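Handling and Storage of Shell Eggs in Institutional Kitchens
Speaker notes, November session
Speaker: Genivaldo Sampaio, Kitchen Standards, Momier Food Services

Opening (slide 1)

Good morning, and thank you for making time before the lunch service. This talk covers the receiving, sorting and storage of shell eggs at our three sites: Vasconcelos, Nemorero and the central kitchen. It replaces the section on eggs in the printed kitchen manual. The sections on liquid egg product remain in force and will not be discussed this morning.

Volumes (slide 2)

The central kitchen receives 1000 eggs per week. Vasconcelos and Nemorero receive 600 and 300 respectively. Those quantities were set when breakfast was served at only two of the sites, and they are under review. Site managers should send their requests for a change to the standards office by the end of the month.

Pause for questions on volumes. If the matter of the second delivery at Nemorero is raised, note that it is being handled separately with the supplier, Zeltico.

Receiving (slide 3)

Deliveries are accepted between 6:00 and 7:30 a.m. The receiving clerk checks the temperature of the vehicle, signs the delivery note and opens one case from each layer of the pallet. Any case with a stained or damp bottom is set aside and recorded as refused. Cases are moved to the cooler promptly and are not left in the corridor while other goods are unloaded.

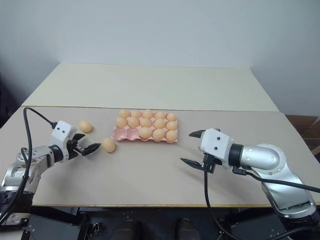 Transfer from the case to the kitchen tray is the step at which most of our breakage has been recorded. Staff are asked to clear and sanitize the work surface first, and to bring out only the eggs needed for the coming service. Each egg is checked for cracks before it is placed in a pocket. Trays are filled by row, beginning at the back, so that a missing egg can be noticed at a glance. The pink tray on the slide has its back and middle rows complete and two open pockets at the left end of the front row, with two eggs still on the tabletop beside it. An egg lying directly on a flat surface can roll, and it should be placed in a pocket or moved to the reject bowl before the next one is picked up. The tray is not to be carried while any egg remains on the table.

Ask the audience how this step is done at their own site. Allow two or three replies.

Storage (slide 4)

Filled trays go on the middle shelves of the cooler, away from the fan and from strong-smelling foods such as cut onions. The label shows the delivery date and the initials of the person who filled the tray. Trays from an earlier delivery are used first. Eggs are held at 45 degrees Fahrenheit or below, and the reading is entered in the log at opening and at closing.

Cracked eggs (slide 5)

Eggs found cracked during transfer are discarded and entered on the waste sheet. They are not to be saved for baking. Hands are washed and the surface is sanitized before work resumes.

Closing (slide 6)

Copies of the revised waste sheet are on the table by the door. Each site should take enough for the month. Questions received after the session may be sent to the standards office in writing.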